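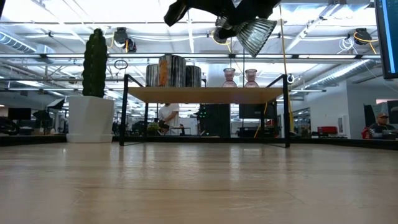

A tabletop riser is a small thing to build a room around, but readers in Stambridge keep asking for help with them. The usual complaint is that everything ends up in one row and looks like a store counter. A riser works best when the pieces on it are grouped by material. Metal containers can sit close together on one half of the shelf, with pink glass vases on the other half and a cactus down on the table beside it. The tall plant gives the eye somewhere to go, and the shelf stays low enough to see past.

Thin black legs help. Sandu, a shop that sells small furniture, offers its Huvau riser in 16 sizes, all with a pale wood top on a metal frame. The shop says it sold 1,114 of them between June and the start of December. The smallest costs $79.

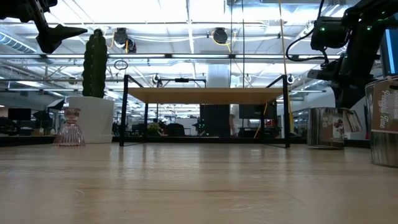

Wood that pale goes with almost anything, so the color has to come from the objects. Pink glass is an easy start. Keep it to one or two pieces and put at least one on the table itself — glass looks different at each height. Tins and buckets are cheap and hard to break, and a printed label or picture on the side is worth turning toward the room. A column cactus needs a heavy pot and a bright spot.

Leave some of the table bare. People tend to fill the space under the riser first, and it is the space they end up missing. 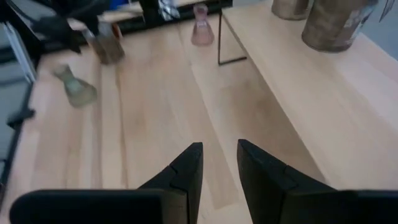
Does the glass have to match the metal?

Matching matters less than size. A small flask next to a wide can looks fine in any color, while two pieces of the same height tend to compete. Try them on the table for a day before buying more.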